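ok so I finally went to the harness racing at Pomgate last night and I have thoughts, so this is a thread (sorry in advance to anyone who follows me for the baking)

first thing. I've been to flat racing plenty of times, my uncle had us at the track every summer. But I had never seen trotters up close and wow, the noise! You hear the wheels on the carts before you hear the hooves

if you're brand new like me: the horse pulls a little two-wheeled cart called a sulky, the driver sits in it with their legs up front, and the horse has to stay in its gait the whole mile. Trot or pace, depending on the race. If it breaks into a gallop the driver has to pull it back and you can watch your four dollars disappear in real time

ask me how I know

the start is the weirdest part. No gates. There's a car with big folding wings on the back, it rolls along in front of the field, everybody lines up behind it while moving, and then it speeds up and swings away. I missed the whole first race because I was watching the car
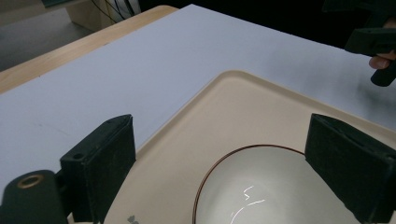
anyway, post position matters a LOT on a half-mile track. The turns are tight and if you draw the outside you're either gunning it early or getting stuck out wide with no cover. The guy next to me at the rail explained this very patiently and then bet the 8 horse anyway

the 8 horse finished last

race five was the one though. Mare called Sosero, sat on the rail the entire way, boxed in, nowhere to go, I had completely given up on her. Then the leader drifted off the inside in the stretch and she just shot through the gap. I screamed so loud my hat came off

paid 14 to 1!! I had two bucks on her because I liked how the name sounded. That is my system and I will not be taking questions

her driver is Flynn Whitcombe, and the program had him at 113 wins at this track. He does this thing where he barely moves until the last turn, everyone else is bouncing around and he looks like he's waiting for a bus. I'm a fan now

then I put most of it on a pacer named Povix in the late double and he broke stride before the first turn. So. Easy come

practical stuff if you want to go: parking was free, the grandstand is warmer than the rail but you can't hear anything in there, and get the fries early. Bring a real coat. It's January and I wore a denim jacket like a fool

going back next month, who's coming with me

Filed under: Horses, Nights Out, Small Wins

More from this account
My uncle's rules for reading a racing program
Pacers vs trotters, I still mix them up
Lemon bars, second attempt
What I wore to the county fair races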